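Filed under: Minutes / Projects / Robot Arm Build

Print this page | E-mail this page

Minutes of the arm build group, Saturday, February 3, 2024

Present: Anel Visser (chair), Gert Mnguni, Thulani Maluleke, Fiona Rennie (minutes)
Apologies: Solveig Lindqvist

Meeting opened at 10:15 in the back half of the workshop.

1. Previous minutes
Accepted with one correction. The spare motor drivers came from Baláž, and the last minutes had them down as coming from Eltitz.

2. Parts and money
Gert has the second set of shoulder brackets cut and drilled. Two holes on the left bracket are off and will be slotted with a file. The bearings from Eltitz are still on back order. Balance in the build fund is $397 after paying $143 for cable, connectors and the new power supply. Fiona asked that receipts go in the blue folder and not in the drawer with the drill bits.

Thulani would like a second emergency stop button at the bench end. Agreed. Gert to price it.

3. Simulation
Thulani has the kitchen counter running in Muvix with both arms loaded. The plan is still to get the microwave task working there before anything is tried on the real bench. He showed the current state on the laptop.
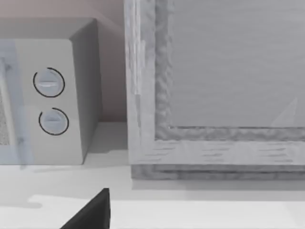 Kitchen counter in Muvix, both views with the microwave.
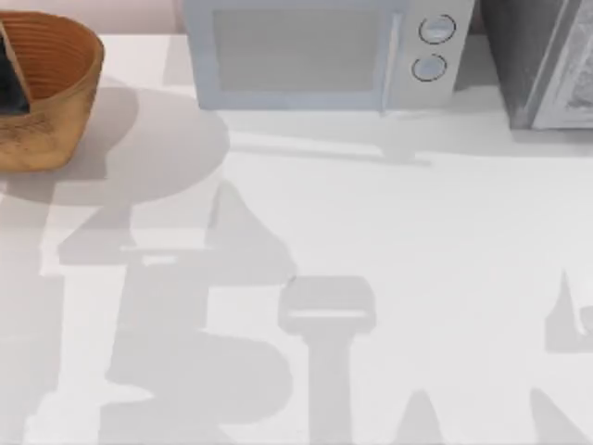

Anel asked whether the knobs will turn or are only there to look at. Thulani said they are separate parts in the model but have no joint limits yet, so for now the task is the door only. The door hinge has a joint and a friction value, which he set by guesswork. Gert offered to measure the pull on the door of the old microwave in the workshop kitchen with a luggage scale, so there is a real number to put in.

Soft shadows were discussed. They slow the laptop down a good deal. Fiona would rather keep them on, as the real bench has a strong overhead lamp and the arms will throw shadows there too. Agreed to keep them for saved runs and turn them off for everyday testing.

Thulani reported 13 test runs of the door task with the present settings. The arm reached the handle in most of them but slipped off on the pull. Anel thinks the fingertips are too smooth and suggested raising the friction first, then looking at the finger shape if that does not help. Gert said the printed fingers could take a rubber pad without any redesign. He will try one on the bench gripper.

4. Wiring and control box
The Flovier board is mounted and powers up. One channel drops out when the elbow motor starts -- Anel suspects the crimp and will redo it before anyone swaps the board. Nobody is to run the arm at full speed until this is closed.

The control box lid still needs vents. Solveig sent word that she can cut them at home if someone drops the lid off.

5. Bench space
The woodturning group has asked for the long bench on Tuesday evenings. No objection, provided the arm base stays bolted down and the cover goes over it. Fiona to reply.

6. Open day
The open day is in July. Anel would like one arm moving by then, even if it only lifts a block. Gert would prefer to show the simulation on a big screen as well, in case the arm is in pieces. Left open until the next meeting.

Actions
Gert -- slot the bracket holes, price the stop button, measure the door pull, try the rubber pad
Thulani -- raise fingertip friction and repeat the runs, add limits to the knobs when there is time
Anel -- redo the elbow crimp, take the lid to Solveig
Fiona -- reply to the woodturners, chase Eltitz about the bearings

Meeting closed at 11:50. Next meeting same place, date to be sent by e-mail.

Contact the group | Copyright the members | Back to top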